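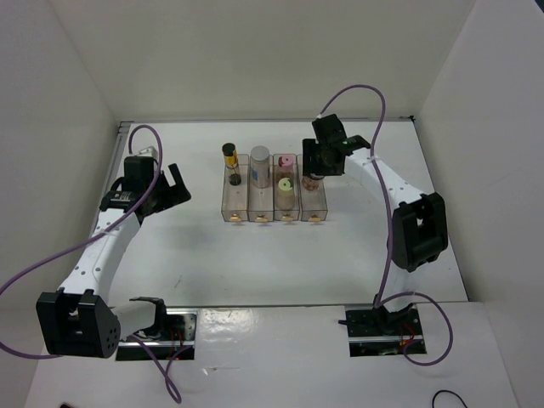 Pudum two-arm sorting cell, after 38 shifts

We bought the cell to put small sample jars into narrow bins at our packing bench. Setup took 2 days. It's slower than Ginette Arnaud, but she now spends her mornings checking labels, and her wrists hurt less.
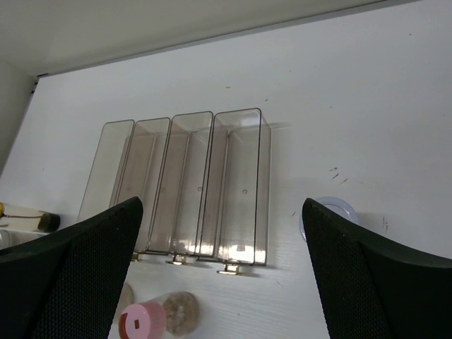 Changeover needs work. Each new container has to be taught separately. The clear bins sit tight together, so a small placement error matters.
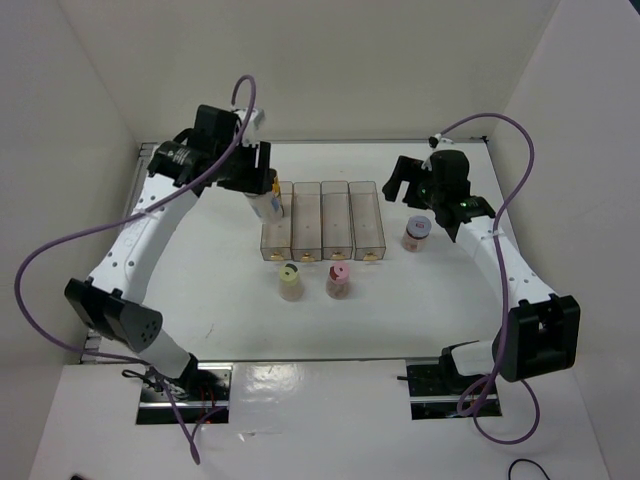 Thierry Gilbert still handles returns by hand. No jobs were cut, but both of them wanted more training than the half hour we got.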